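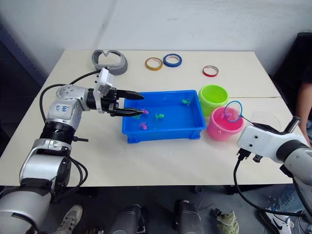
Pink toy fish and a blue tray.

CALL FOR TEACHERS – Brotwood Decodable Readers, classroom tryout

Posted by Brotwood Early Reading, Jovdale office

We need K-2 teachers. Also reading specialists, interventionists, Title I aides, and homeschool parents with at least one child at the right stage. Sign-up is open now and closes when the groups are full, so please don't sit on it.

What it is

A new set of short decodable books plus the teaching cards that go with them. Working title is the Seppälä set (that's just the name we use in the office, it'll change before printing). The books start with plain CVC words and move through digraphs, blends, silent e and the first vowel teams. The stories are meant to be readable by a kid who has only had the sounds taught so far. No guessing from the picture. We think we've mostly pulled that off but we have read these things so many times that we can't see them anymore. We need them in front of real six year olds.

What you'd do

Teach from the set for six weeks with a small group or your whole class, whichever fits your day. Each week has a warm-up card, a word list, one book and a dictation page. Plan on about 60 minutes a week in total, split up however you like. Most teachers in the last round did short bits at the start of their reading block. Doing it all on Thursday afternoon is allowed but we'd rather you didn't, the kids are toast by then.

Fill in the feedback form once a week. It's one page. Checkboxes mostly, then a box for anything else. Please use the box. "Page with the wet hen confused everybody" is worth more to us than a row of fives.

Give the word reading check at the start and again at the end. A few minutes per child, one on one. The script is on the card, read it as printed please, no helping with the first sound (we know it's hard to sit on your hands).

Mark up one copy of each book. Pen, sticky notes, whatever. Words your kids tripped on, art that gave the word away, sentences that sound like nobody ever talked that way. Mail it back in the envelope.
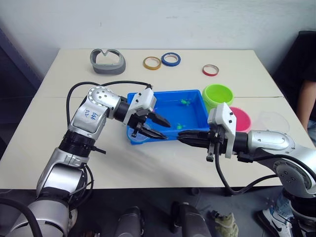 On pay – $80 per teacher for the full six weeks, sent as a check or gift card after we get your last form. You keep the books and cards, other than the marked-up copies. If your district doesn't allow outside payment, tell us and we'll send the same amount in classroom books. If you have to drop out halfway we still pay for the weeks you did. Things happen, we get it.

Who we're looking for

Anyone currently teaching kids who are learning to sound out words. First grade is the biggest need by far. Second grade groups that are still shaky on blends, yes please. Kindergarten is fine if your kids will have most of their letter sounds by the start date.

Multilingual learners – very much wanted. The last set had way too many words that are easy to sound out and mean nothing to a kid who's new to English. "Vat." "Fen." We took a lot of these out but there are probly more hiding.

You don't need any special training. You don't need to be using a certain core program either, and we're not going to try to sell you one. If your school already has a scope and sequence, send it with your sign-up and we'll match you to a starting book that makes sense.

Part-time and job-share teachers ok. Long-term subs ok if you'll be with the same kids for all six weeks. Student teachers, have your mentor teacher sign up and do it together.

Where

Anywhere in the US. Materials go out by mail. If you're near Jovdale or Risthorpe we would also love to come watch a lesson, one visit, quiet person in the back with a notebook. Totally optional and it doesn't change the pay.

Room for 100 teachers this time. First grade spots go fastest, kindergarten usually has openings until the end.

When

Boxes ship in August. You pick your own start week any time after that, as long as you can finish before Thanksgiving break. A short kickoff call by video, evening, 7 pm Eastern. Recorded if you can't make it, just watch it before you start as the word check part is easy to get wrong.

Permissions

You'll need an OK from your principal. There's a form letter in the sign-up packet, one signature. Parent notice goes home too, in English and Spanish. If you need another language ask early. We don't collect kids' names, birthdays or photos. Number the children however you want and keep the list yourself. Scores come to us by number only. Please don't send us work with a name on it, we will just have to shred it.

Homeschool parents skip the principal part obviously.

How to sign up

Send the following to the Brotwood tryout desk through the contact page. Put "Tryout 3182" in the subject line or it ends up with the order emails and we won't see it for days.

Your name and school (or homeschool)
Grade and how many kids you'd be using it with
Where they are now – letter sounds, CVC, blends, further along
Mailing address, a summer one if the school office is closed
Anything we should know about your group

No resume, no cover letter. A couple of sentences is plenty.

You'll get a reply within two weeks. If the groups for your grade are full we'll ask if you want to be on the list for the winter round, which will be the books with r-controlled vowels. Same pay, same setup.

Couple of things people keep asking

Can two teachers at the same school both do it? Yes. Seperate sign-ups please, each gets their own box.

Can I use it with my own kid? Yes, under homeschool, if they're at the right stage and not also in a class that's doing the tryout.

Is there a digital version? Not yet. Paper only for this round. The word cards can be shown under a document camera, that works fine.

Can I share the books with my team? After the tryout, sure. During, please hold off.

Other questions, same contact page, same subject line.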